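The glove that lost its left hand

7/23/22

I have not written for a long time, and the reason is a fault that took most of my evenings. I want to put it down now, while I still remember the order of things. Perhaps somebody who works with the same kind of gloves will find it with a search and save a week.

Our setup is simple to explain. A person wears two sensor gloves and handles ordinary objects on a table. The gloves give us the bending of the fingers, and the marker cubes on the back of the hands give us where each hand is in the room. Later we use both to teach a robot hand how to hold things. The software that puts the two streams together is called Dukuline. I wrote a part of it, so a part of the shame is also mine.

In June we started to see a strange thing in the recordings. When we played them on the robot, the left hand was fine for a while and then it jumped. It turned by almost 180 degrees and went down toward the table with speed. The first time it happened, Aleksi Kallio was standing at the emergency stop and he pressed it before the fingers touched the table. The second time I was the one standing there, and I was slower. We broke one fingertip and the small tendon behind it. No person was near the arm, because our rule is that we stay behind the yellow line in playback, and I am now very happy with this boring rule.

My first idea was the cable. It is always my first idea. I changed the cable of the left glove, I changed the port, I put tape on every connector. The jump came again. My second idea was the clock, so I spent three evenings comparing time stamps between Iria, our recording computer, and the small unit which reads the gloves. They were good. The difference was never bigger than 7 milliseconds.

Then I did what I should have done in the beginning, and looked at all the bad recordings together. I made a list of 136 recordings and wrote beside each one what the hand was holding when the jump came. The bottle almost never. The chips can, never. The flowers, very often.
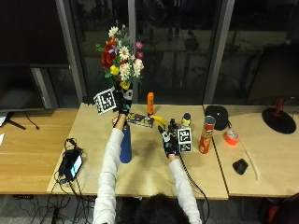

Left hand up with the flowers, right hand on the banana. The cube on the left glove is the one that gave us trouble.

With the bouquet people lift the hand high and they turn the wrist, I think because it is a natural way to show flowers to somebody. With the wrist in such a position, our camera sometimes sees only one face of the cube well. From one flat square there are two possible answers for the angle, and the two answers look nearly the same to the software. Usually it takes the right one. If the square is a little blurred, it can take the other one, and then the hand in the data is turned over while the real hand did nothing special.

This is a known problem and I had read about it before. We even had a check for it. But the check was in the old version, and when I moved the code to the new format I left it out, with a comment that said "put back later". The comment was mine. I found it at one in the night and I closed the laptop and went to bed.

The repair has two parts. The first is in Dukuline: if a hand turns faster than a human wrist can turn, the sample is thrown away and the recording gets a flag. The second is on the robot side, and for me it is the more important one. The controller now has its own speed limit for the wrist and does not trust what the file says. Vũ asked me why this limit was not there from the first day. I did not have a good answer. I had believed that data which came from a person must be safe for a robot.

After this we played the whole list again, first with the arm lifted high above the table and soft foam under it. The jump did not come. Some of the flagged recordings we had to delete, about a fifth of them, and the flowers will be recorded again with a second camera from the side.

The new fingertip is ordered from Skolby but has not arrived yet. Until then the robot works with one finger less, and the banana is still possible.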